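Zernov-Greifer am offenen Tag bei Nurmi - Kurztest

Gleich vorweg: kein Labortest. Ich war am offenen Tag in der Halle von Nurmi, hab eine knappe Stunde am Stand mit dem Zernov gestanden, durfte zweimal selber ran. Rest ist Zuschauen und Fragen. Mitgeschrieben am Handy, also bitte Nachsicht.

Anreise über Demlow, Parkplatz hinterm Tor 2, Schlange beim Kaffee länger als bei den Maschinen. Vorführung 12 Leute pro Gruppe, mehr passen nicht ans Geländer. Durch die Runde führte Benedita Patrício, schnell, ohne Folien, sehr angenehm. Am Rechner Pirmin Prantl, sagt wenig, tippt viel.

Aufgabe: Teller. Bunte, dicht hintereinander im Drahtständer, und der Greifer soll den vordersten am Rand fassen. Klingt banal. Wer mal in einer Spülküche gearbeitet hat, weiß es besser - die Ränder liegen so eng, dass man selbst mit den Fingern gern zwei erwischt.
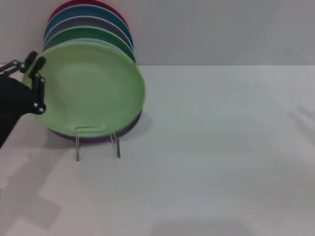 Oben der hellgrüne Teller zwischen den Backen, unten das Bild der kleinen Kamera am Greifer.
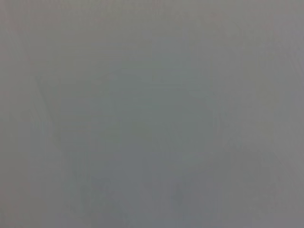
Demlow, September

Zum Greifen selbst. Zwei Finger, parallel, schwarz. Fasst seitlich am Rand, nicht von oben. Gefällt mir, so bleibt die Tellerfläche frei. Tempo: gemütlich. Für die Kantine zu langsam, für eine Vorführung genau richtig. Geräusch: leises Surren, man kann sich daneben normal unterhalten.

Die Handkamera ist für mich der schwache Punkt. Ganz nah dran nur noch Grau, keine Kante, nichts. Patrício meinte, die Übersicht kommt ohnehin von der zweiten Kamera weiter oben. Mag sein. Fixfokus find ich bei dem Preis trotzdem mager.

Bedienung: Handgriff mit Taster, nach fünf Minuten hatte ich's. Beim ersten Versuch zu früh losgelasen, beim zweiten sass es. Qistina Yusof aus meiner Gruppe wars auf Anhieb, Neid. Menü nur auf Englisch, Schrift winzig.

Preis laut Aushang 1051 Euro für den Greifer ohne Arm, Handkamera ist dabei. Der Grarkik, den wir in der Werkstatt haben, lag unter 1000, hat aber die kürzeren Finger und klappert. Garantie 48 Monate, gut. Ersatzbacken einzeln bestellbar, auch gut. Lieferzeit konnte mir keiner sagen.

Plus: ruhig, schmale Finger, leicht zu lernen
Minus: Handkamera auf kurze Distanz, Menü, Lieferzeit offen

Vier von fünf. Würd ihn gern mal mit nassem Geschirr sehen, ging an dem Tag nicht. Prantl hat meine Mailadresse, falls es einen Termin dafür gibt schreib ich's hier drunter.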